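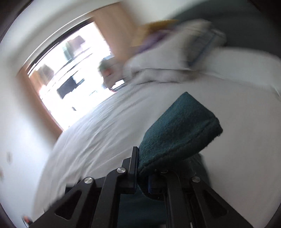

How much wool wash do I need for one jumper?

One capful of Nava goes into a basin with 4 litres of cool water. For a very thick jumper you can use 2 capfuls.

Nava Wool Wash, 200 ml bottle

Nava is a mild liquid soap for wool and other soft knits. We make it in Drunirach in small batches, and Kirnley sells it in its shop and by post. It has a light smell of lavender. The smell goes away when the garment is dry.

Put the garment in the basin, press it softly and leave it for ten minutes. Please do not rub or twist. Nava needs no rinsing, but you may rinse if your skin is sensitive.

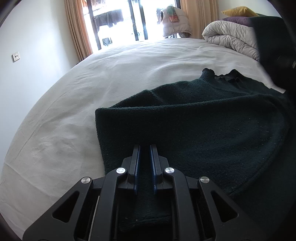
Drying takes more patience than washing. Roll the garment in a towel, press out the water, and then lay it flat in its right shape. A big bed with a plain sheet gives enough room, and a dark green knit like this one can be spread there completely. Put a dry towel under it first. Keep it away from the radiator.

Also available: Clondel cedar blocks, for the drawer.

Orders received before Thursday noon are posted in the same week. Contains 79% plant-based ingredients. Keep away from children.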